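Household Organization, Unit 7: Small Items and Tray Storage
Instructor: Solomiia Karpenko
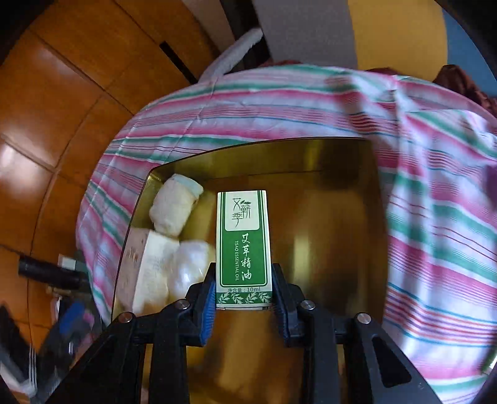

1. What a tray is for

A tray gives small things an edge to stop against. Boxes of oil, rolled cloths and packets slide around in a drawer and end up at the back. In a tray with a raised rim they stay together, and the whole group can be lifted out when the drawer or shelf needs wiping.

Metal trays clean easily but scratch. If yours sits on a wood surface, put a cloth under it.

2. Sorting before packing

Empty the tray completely. Sort by how often an item is used. Daily items go at the front, spares go at the back, and anything opened and forgotten goes in a separate pile to be checked.

Small bottles that came in a box should stay in the box. The box in the tray with the green panel, for instance, is printed TSAO ESSENTIAL OIL, 10ml. A bottle that size is easy to lose once it is loose, and the printing on the carton is larger than anything that would fit on the glass.

3. Placing the items

Tall, narrow boxes: stand upright, front panel facing you.
Rolled cloths: tie or band them, then lay them along one side. A roll also keeps a box from tipping.
Soft packets: fit these in last, in whatever gap is left. Do not put them under boxes.
Cartons: set square to the wall of the tray. A carton left at an angle takes up close to twice the room.

Handle paper boxes by the sides, near the middle. Pressing on the top flap bends it.

4. Practice task

Work in pairs. Each pair gets one tray and a bag of mixed items. You have 40 minutes, including the time to write up. Draw the layout before you start and again when you finish. Hand in both drawings with your names on them.

Isamu Arai will be in the room for the second half and can sign off finished trays.

5. Reading

Gudrun Hedlund's handout on drawer depth, sections 2 and 3. Bring your notes on it to the June review session.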